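How a Mystery Story Works

Do you like to read stories where somebody must find out who did it? Such a story is called a mystery, or a detective story. In this page I will explain how these stories are built. When you know it, you can read them in a new way, and maybe you can write one of your own.

The puzzle

Every mystery begins with a question. Who took the silver cup? Why does the light go on in the empty house? Where is the missing dog? The question must come early, because the reader wants to have something to think about. In many books for children it comes already in the first chapter.

Let us make a small story together, so we have something to look at. In the town of Plornevden there is a school, and in the school there is a library. One morning in February the oldest book of the library is gone. It is a book of maps, and it has 900 pages, so it is very heavy. The librarian is called Miss Hennessy. She is very upset. This is our puzzle.

The detective

The detective is the person who looks for the answer. It can be a police officer, but it can also be a grandmother, a boy who delivers newspapers, or even a cat. In our story it is a girl called Costen, and she is 14 years old. She likes to ask questions, and she writes everything in a small green notebook.

A good detective does not know more than the reader. She sees the things at the same time when you see them. This is called "fair play". If the writer hides an important thing until the last page, the reader feels cheated, and I think the reader is right.

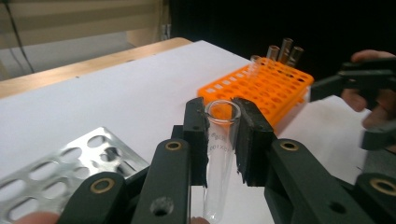

The clues

A clue is a small piece of information that helps to find the answer. It can be a thing, for example a button on the floor. It can be something that a person says. It can also be something that is missing. If a dog always barks at strangers, and in the night of the crime it did not bark, then perhaps the dog knew the person.

Writers like to hide their clues. They do not put them away where you can't find them. They put them in the middle of other things. Costen goes into the library and she sees a wet umbrella, a cold cup of tea, a small cart with one broken wheel, and a poster about the school play. One of these four things is the clue. Which one would you choose? Remember that the book was very heavy.

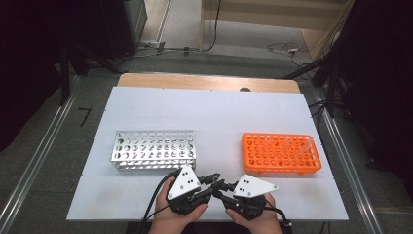

Two test tube racks, one of metal and one of orange plastic, with a clear tube on the orange one.

The suspects

A suspect is a person who maybe did it. Most stories have more than one, because with only one suspect there is nothing to guess. For a short story, 3 is a good number. Each suspect should have a reason to do it. This reason is called the motive.

In our story we have Mr. Rundale, who collects old maps. We have the cook, who had a quarrel with Miss Hennessy. And we have Paul, a boy from the highest class, who had to finish his geography work and was late with it.

The red herring

This is a funny name. A herring is a fish, but a red herring in a story is a false clue. It leads you in the wrong direction. Mr. Rundale loves maps, so everybody thinks of him first. But he was at the dentist the whole morning, and he can prove it. He is our red herring.

Do not use too many of them. When I was a child I read a book where almost every clue was false, and at the end I was only tired. 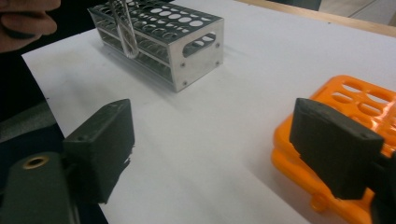
The solution

At the end the detective explains everything. Often she brings all the people together in one room and she tells them, step by step, how she found the answer. Then you can go back in the book and look for the places where the clues were.

And who took the book of maps? Costen thought about the cart. A heavy book is hard to carry, so somebody put it on the cart, and the wheel broke close to the geography room. Paul had hidden the book there behind a curtain. He wanted to bring it back the next day. He said sorry, and he also had to repair the wheel.

Now you try

Take a sheet of paper and write down the solution first. Yes, the end comes first! Many writers do it like this. Then choose your detective and your suspects, and put in two real clues and one false one. Give yourself 30 minutes for the plan. After this, read your story to a friend and stop before the last part. Ask your friend who did it, and why.

Words to remember

Clue: a piece of information that helps to find the answer
Suspect: a person who maybe did it
Motive: the reason why a person did it
Red herring: a false clue

Text: Begoñe Herrero
May 13, 2021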